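3.2 Trust and first contact between hosts and guests

We were pleasantly surprised by how willing people were to talk to us about staying with strangers, and by how long they were happy to keep going once they got started. Of the 300 travellers we wrote to through the Raltix hospitality board, 289 sent back a completed travel diary, and many added pages of their own (one came with a soup recipe, which we have kept). Each diary covered 30 nights, and we asked guests to write down how they had chosen their host, what they had agreed on beforehand, and how the first evening went.

As Laxdal had suggested in her earlier work on homestays in Sesness, the messages sent before arrival mattered a good deal more than the photos or star ratings on a profile. Guests who had traded at least 2 messages with their host described the first evening in noticeably warmer terms, and they were more likely to share a meal or be taken around the neighbourhood.

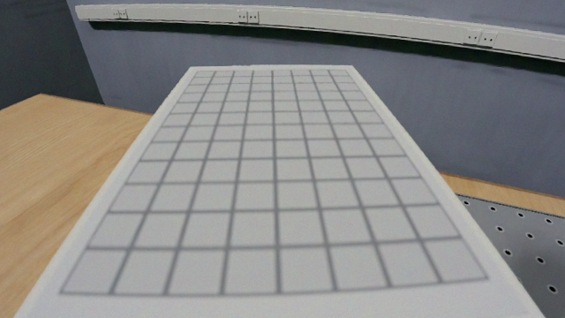

Figure 4. Grid board, simulated view.

It would be easy to read too much into this, of course. Friendly people may simply write more messages, and we can't untangle the two with diaries alone. Still, the same pattern turned up among guests in both Ateo and Rocha, two towns with very different sorts of visitors, and it held for travellers who told us they were shy and had nearly cancelled at the door. Hosts saw things a little differently. Several said they didn't mind a short request at all, so long as the guest had clearly read the part about the dog, the stairs or the early mornings. We return to their side of the story in Section 3.3.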